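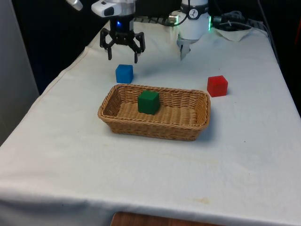

One reader of the Vinano household encyclopedia has objected that a low basket is only a tray with a better name, and that the two should share one entry. The editors kept them apart, and the difference is treated below under Name and form.

Low basket

A low basket is an open woven container without a lid, with sides much shorter than its length. It is made mostly of wicker, and it stands on a table, a shelf or the floor to hold small things which are in use: bread, keys, letters, sewing threads, toy cubes. It is counted among table baskets, together with the bread basket and the fruit basket, but it has no single purpose of its own.

Name and form

The word wicker names the way of working and not the plant. Willow, rattan, reed and paper cord can all be woven in this way, and from a distance it is not always easy to say which of them was used.

The usual forms are round, oval and rectangular. A rectangular low basket nearly always has rounded corners, as a thick strand does not like to be bent sharply and may split. The sides often lean a little outwards. This makes it easier to put the hand in, and empty baskets can be stacked one in another.

In the Vinano entries a piece is called a tray when it is made for carrying cups and plates, and a basket when it is made for keeping things together. Sellers do not follow this rule. The pattern known as Terkumero, 21 centimetres on its short side, was sold as a tray in one catalogue and as a basket in the next one.

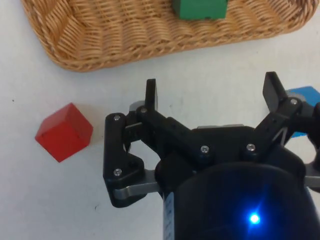 How high must the side be, before a tray becomes a basket? There is no fixed height, but many weavers take 5 centimetres as the border, and below this they speak of a tray.

Parts

The floor is woven first. In simple work, strands go over and under the stakes in turn; in twill weave they pass over two or more stakes, and slanting bands appear on the surface. A floor with a strong pattern is pleasant to look at, but small and light objects do not always stand straight on it.

The side grows from the same stakes, bent upwards, or from new ones pushed in next to them. On a low basket it may have only a few rows.

The rim, also called the border, closes the work and holds the ends of the stakes. It may be wrapped, twisted or braided. A braided rim takes more time and material than the rest of the side, and it is the part which the hand touches most, so damage is often found there first. The Pasichnyk workshop made its rims with 3 strands for children's baskets and used thicker braids for bread baskets.

Use with toy cubes

Low baskets are common where small children play at a table. The cubes can be seen from above, and a child can take out one without turning the whole basket over. Games with a basket and coloured cubes need very little explanation. The adult names a colour, and the child puts this cube in; or all the cubes go in, and the child takes them out in an agreed order.

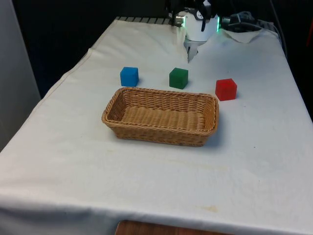

Position words can be practised with the same things, and for this the basket stays on the table as a fixed point while the cubes are moved. A basket with one side longer than the other is better than a round one, because it has ends, and the child can speak about them. With the long side lying from left to right and the cubes standing behind it – blue to the left, green in the middle, red by the right end – one can ask which cube is behind the basket, which one is between the others, and which is near the end. The empty basket gives one more question, what is inside, and children like to answer "nothing" very loudly. After this the green cube may be put in and the questions asked again. The game called Flarodero is played so, usually in rounds of around 3 minutes, and the players change places at the table between the rounds, so that left becomes right.

A plain cloth under the basket makes the colours easier to see and the cubes quieter when they fall. It should lie fairly flat, as cubes lean on a thick fold.

Care

Dust is removed from the weave with a dry, soft brush. Crumbs fall out when the basket is turned over and tapped on the floor side. For dirty places a damp cloth is enough; the basket then dries in the air, away from the heater. Very dry wicker becomes brittle and the strands begin to break at the corners.

A loose end of the rim can be pushed back under the next strand with a blunt needle. If it is broken, it is cut short on a slant, on the inner side, where it does not catch on sleeves.

See also: bread basket, sewing basket, tray, twill weave

Entry last changed: September 23, 2024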